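Robot club is back for November, and my team (Team Drirnerari, don't ask) drew the living room level in the simulator. There's a frying pan on the red sofa and we have to get the arm over to it! 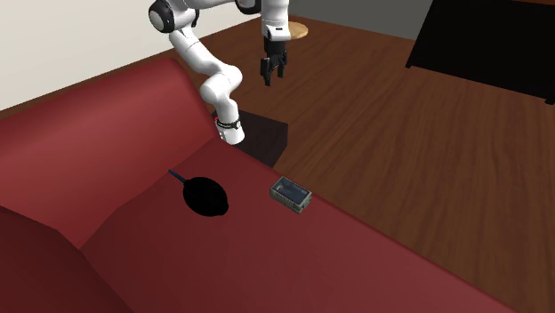 Rhonda Bélanger, our coach, gave us 40 tries before the Mullari round. I've burned 12 already — mostly on my own typos. I also spent a whole evening fussing over the wrist view, so I've seen a lot of black fingers and wood grain lately.
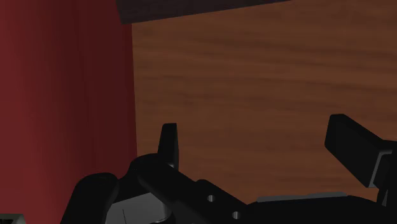

Next I'm rewriting the approach code, and then it's off to Sirumstead with 2 laptops and a lot of snacks.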